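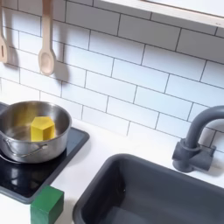
My daughter's play kitchen has dark gray grout lines between white tiles, and they collect grime like mine do. Wiping goes fine until I reach the spoon hanging over the counter. What's safe on natural wood?
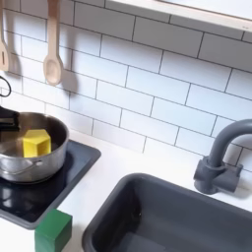 I've tried plain water for two weeks — no change, except in my mood.

Roxana Marinescu
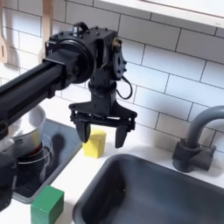 ## Replies

**Tavion Benavides**

Dish soap, damp cloth, old toothbrush. Take the utensils down first. Dry it right away.

**Trerna**

Mine's still dirty. Following.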